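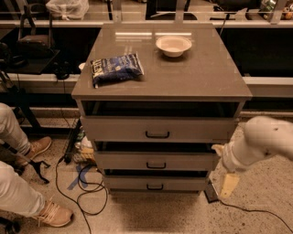

Workshop Tips: Teaching an Arm to Work the Drawers

Drawers are my favorite thing to teach. They look like nothing, and then you spend a whole Wednesday on one handle and go home delighted with yourself! These are the habits we've picked up while gathering examples for Ester, our little learning setup. Most of them cost nothing, and a few will work just as well if you're recording cups, cupboard doors or laundry.

Mark your spots before anything else

Tape an X on the floor next to the cabinet and line the cabinet up to it every time you start. Blue tape is easy to find again on a speckled floor, and it peels up clean if you don't leave it down for months. Then, once you have a good batch from that spot, move the cabinet a hand's width and do it all over again. The moving is on purpose. You just want to know where you moved it from.

Pull on the handle, push on the front

For opening, get a finger behind the handle and pull straight back. For closing, forget the handle and press on the drawer front with a fingertip. Near the middle is easiest, but do plenty near the edges too, where the drawer likes to go in crooked and you have to correct it. Those little corrections are gold. I used to throw them out because they looked clumsy, and Arif Tjoa talked me into keeping them (he was so right).

Don't start from all shut every time

Our first batch was 500 openings of the same drawer from fully closed, and the arm learned exactly that. Leave one drawer a finger's width out and it was lost. So now we mix it up: two drawers ajar, one flush, or the bottom one wide open with the rest shut. We write the starting positions on a card before the session, shuffle the cards and work down the pile.

Put something on top

A bare cabinet top makes for a very fussy learner. A chip bag and a small bowl are plenty. Crumpled bags are wonderful for this, they never sit the same way twice, and an empty bowl is easy to shift between takes. Change their places every few takes and swap them out when you get bored of looking at them. You can use the same things later when you move on to putting items away, so keep a box of them nearby.

Watch the shine

A glossy top throws back long streaks from the ceiling lights. We don't cover ours up. We record some with the lights low and warm, and some in the morning with the blinds open, and note which is which in the log. If you only ever record after dinner, your arm will be a night owl.

Cords, cords, cords

Walk the cables before the first take. Run them well to the side of where the bottom drawer comes out, and leave a generous loop so the arm can reach down low without tugging anything. Our bad habit is letting the slack creep back toward the cabinet over an afternoon, so we check again at every break.

Sit down for it

Pull up a rolling chair. Your back will thank you, and your hands stay steadier through the slow parts. Comfortable shoes help more than you'd think, too. Stop after 21 takes or so and swap with somebody. Past that point everybody gets quick and sloppy, and you can see it in the recordings.

Go slower than feels natural

Especially just before contact. Come in, pause for a breath, touch, then push. If a finger slips, carry on and finish the job. Stopping halfway leaves you with a take that ends nowhere.

Label while you still remember

We use 4 labels: clean, corrected, failed, and ask Arif. Do it right after each take, with the drawer named top, middle or bottom. I tried saving it all for the end of the day in October and spent the next morning watching myself close the same drawer over and over, guessing.

Next on the list is a cabinet with round knobs, and I can't wait. If you've had any luck with knobs, please write and tell me how you got the fingers to hold on!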